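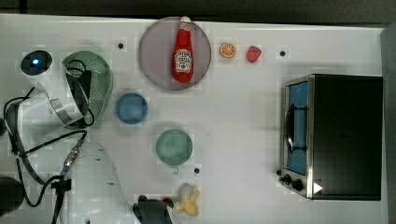

Ukine 2.1 review: a tabletop task planner that mostly earns its keep

Posted Monday, February 5, 2024
14 comments | 30 shares

Ukine is a planning and execution package for single-arm tabletop setups. You give it a camera feed and an arm driver, write your tasks as short goal statements, and it works out the order of picks and places. I have been running it on our kitchen bench at Bralleveck, where the objects are things like a mug, a bowl, a plate, a colander, toy food and a toaster oven. Before this we used Drollen, so most of my comparisons are with that.

Setup

Installation took an afternoon. The arm driver worked on the first try. Camera calibration did not, and I had to redo it twice before I found that the config file wants the camera height in millimeters and the manual says meters. The support forum has a thread on it from January. Once that was fixed, calibration was fine and has held.

Perception

The object detector that ships with Ukine is decent on solid, plain shapes. The banana, the strawberry and the orange slice come up with stable labels, and the bowl is no trouble. The colander is the weak spot. With all those small holes, the depth estimate gets patchy, and when the colander is on its side the fitted box can come out much too small. Drollen had the same problem. I ended up giving it a mesh by hand.

Overlapping objects are handled better than I expected. With the ketchup bottle lying across the plate, the older release merged the two and tried to plan a grasp on the result. Version 2.1 keeps them apart and knows the bottle has to move before the plate can.

Planning

I wrote 50 goals and ran each one eight times, for 400 runs. Ukine produced a valid plan in all but a handful. Simple moves plan in under a second. Anything that involves the oven door is slower, and I had one plan take 30 seconds before it settled on a path around the handle. You can set a time limit, and I would. The default is none.

The replanning is the best part. If I slide the mug over while the arm is on its way to something else, the planner notices and changes only the steps that are affected. Drollen threw out the whole plan and started over, with a long pause each time.

Cable handling is not modeled at all. Our cables loop along the outside of the arm, and Ukine will happily plan a wrist turn that pulls them tight. I added joint limits to stop it. There should be a setting for this.

Control and tooling

Motion is smooth at the default speed. Near the table surface it slows down more than it needs to, and the parameter for that is buried in the driver settings.

The run viewer, called Yule, is a separate download. It lets you scrub through a run and see the detections, the plan and the gripper commands on one timeline. It is plain and a bit slow on long logs, but I use it every day. Export to CSV drops the failure codes, so keep the original logs.

Price

A single-seat license is $170 a year, and Yule is included.

Good: replanning, overlapping objects, the log viewer.
Bad: calibration docs, no cable model, perforated objects.

I'm renewing ours. If you only do fixed pick-and-place from known positions, Drollen is still quicker to set up.

Contact | Copyright 2024 | Back to top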